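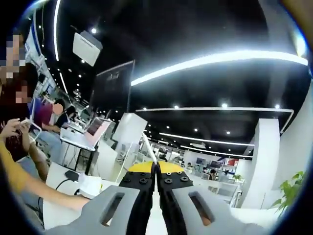

Okay, to start. Ask who's been up to Flallell Reservoir. Wait for hands. If it's only the locals, tease them a little and move on.

I want to start with the boat ramp, since that's what I get emails about. By August the water has dropped so far that the end of the concrete is high and dry -- you can launch a canoe, and that's it. Trailers should go over to Salgado Lake, 8 miles back down the road.
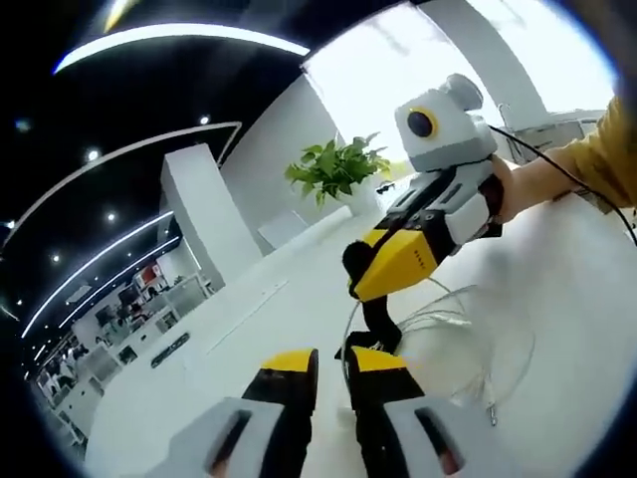 Fishing next. Mostly stocked rainbows, plus a few brook trout up by the inlet if you don't mind wet feet (I don't!). Mention that 3,089 fish went in last season. Slow down on that number, people like to write it down.

Then camping. Betby Campground has 25 sites, no hookups, and the pump by the gate tastes like pennies. Tell the bear box story if we're on time, skip it if we're not.

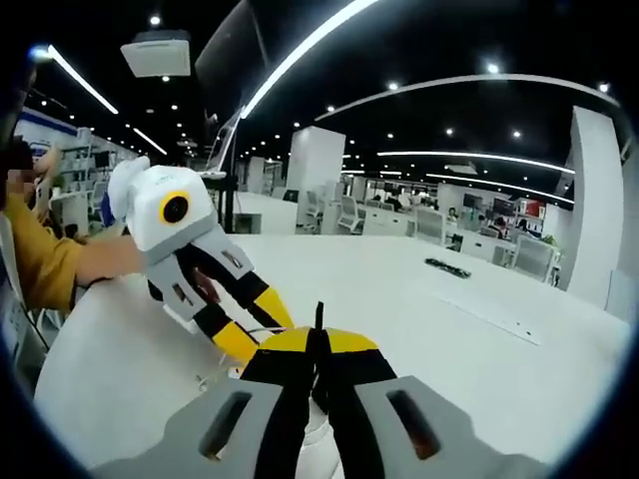 Trails now. The Nototetti loop starts behind the dam and it's muddy well into summer, so boots. I got turned around at the second creek crossing last year -- bear left, the right fork is just a cow path.

Questions. Somebody will ask about ice fishing. The road isn't plowed.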